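Week 5: Fiber, whole grains and the food diary

Reading for this week: chapter 6, plus the Derneck handout on cereal labels (bring it to section, we'll mark it up together).

Where we left off
Last time we looked at how fiber moves through the gut. Soluble fiber soaks up water and forms a gel, which slows down how fast sugar gets into the blood. Insoluble fiber adds bulk and keeps things moving. Most plant foods have some of both, so please don't sort your groceries into two piles! Oats and beans are strong on the soluble side, wheat bran on the other.

I love this topic because the gut bacteria come into it too. They ferment some of the fiber we can't digest and make short-chain fatty acids, and the cells lining the colon use one of these, butyrate, as fuel. Keep that word – it comes back in Week 8.

The Follotholm diary exercise
Our class data come from the Follotholm exercise, which Areti Tsakiris set up and Khang Hứa now looks after. It has 293 complete diaries, each covering one weekday and one weekend day. People wrote down everything they ate at home and away from home, with portion sizes. A diary with a missing meal was left out.
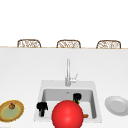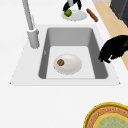 Kitchen counter with chairs behind it (first picture); plate in the sink (second picture).

Look at diary 728 before section. It's a wonderful one to work through. Breakfast is white toast and juice, lunch is a lentil soup, and dinner is rice with chicken and carrots. The day adds up to 2,375 calories, and nearly all the fiber comes from that one bowl of soup. Try these:

1. Work out fiber per 1,000 calories for the whole day.
2. Swap one item at breakfast and do the sum again.
3. Find a swap that raises fiber and leaves total calories within 400 of the original.

Show your steps. Mohandas Pinto will go over question 3 in section, and there are lots of good answers.

A word on labels
"Multigrain" only means more than one grain was used. They may all be refined. Look for the word "whole" in front of the first grain on the ingredient list, then check the grams of fiber per serving. Serving sizes differ a lot between brands, so compare by weight.

For next week
Keep your own diary for two days, one of them a weekend day. Write things down as you eat – memory is kind to us about snacks. Diaries are due in April, date on the course page.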